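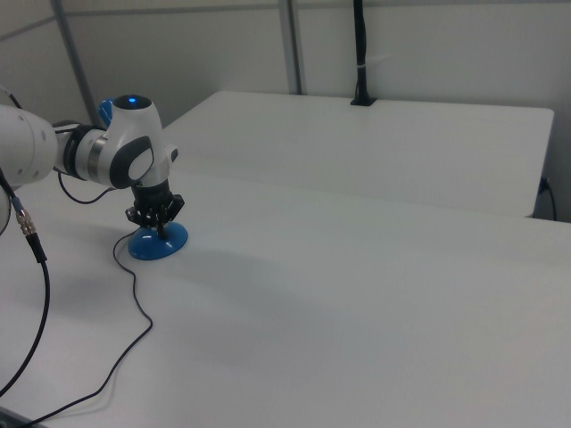 Forum > Workshop & Desk > Tabletops and Cable Mess

White top, black cables — what are you all doing?

kettle_drift
Jan 10, 2024
OK so I went with the white top in November and now every cord on it looks like a snake. Same as the pic. Thin black one wandering over the table in an S, fatter one hanging down the left side. Had a brown top before and never noticed any of it. Mine is a Plusisberg, matte. Do I clip them, tape them, swap for white ones? Don't want to drill.

130volts
White cords. Done. Got mine from Kolwood, 8 bucks each.

marrowfat
White cords go yellow. Seen it on every one I've owned. Stick with black and run them along the back edge, adhesive clips, one every foot or so.

130volts
mine are 2 years old and still white, but ok

kettle_drift
Clips are fine at the back, it's the one that has to cross the middle that bugs me. Needs slack too, if I pull it straight it catches on stuff.

tinroof_jay
Leave the slack. Seriously. Tight cable pulls on the plug and then your buying a new plug. A loose curve like in that pic is fine, just weight it down in one spot.

marrowfat
Disagree, loose cable on a work table gets snagged by a sleeve sooner or later. Flat cord cover, white, stuck down. Van Wijk makes one you can cut with scissors.

tinroof_jay
And when you move the thing next week? Peel it all up? No thanks.

hobnail
Nobody's mentioned the blue base. Love that shiny blue on white, want something that color for my desk. Anyone know a paint that gets close?

kettle_drift
Grollitlow has a gloss blue, can't remember the name. Bit darker on the lid than it dries. Two coats.

hobnail
thx, will look

130volts
Does the glue on those covers come off matte tops clean? Asking before I wreck mine

marrowfat
Mine did. Hair dryer first, go slow. Try a corner.

kettle_drift
Going with clips at the back and one weight in the middle for now. Cover if it drives me nuts. Will post when the clips get here, prob Saturday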